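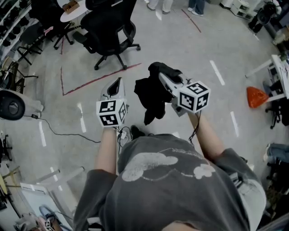
A concrete floor is a floor surface made of poured concrete, left bare or given a thin finish. It is common in workshops, garages, warehouses and ground-floor rooms of houses, and is usually laid on packed earth and a bed of gravel.

Construction

The ground is leveled and covered with crushed stone, followed by a plastic sheet that keeps moisture from rising. Steel mesh may be set on small blocks above the sheet. The concrete is poured between wooden forms, leveled with a straight board and smoothed after the surface water has gone. Joints are cut or pressed into the slab so that cracks form along straight lines. The surface is kept damp for several days while it hardens.

Finishes

A plain troweled floor is gray and fairly smooth. A broomed surface gives more grip and is used on ramps. Floors may also be ground, polished, painted or treated with a sealer that reduces dust.

Regional use

In Jedham, bare concrete replaced brick in most market buildings after the Silum road was opened to trucks. The builder Kamala Rajan described the local method in a handbook for masons, first printed in an edition of 1000 copies. It called for a wet curing period of 30 days, longer than was usual elsewhere. The Kandasamy grain store, with a floor of 2667 square meters, was laid by this method in 2 stages, starting in April. Part of its floor was later covered with tile.

Maintenance

Bare floors are swept and washed with mild soap. Acid cleaners etch the surface. Small cracks are filled with cement grout or resin.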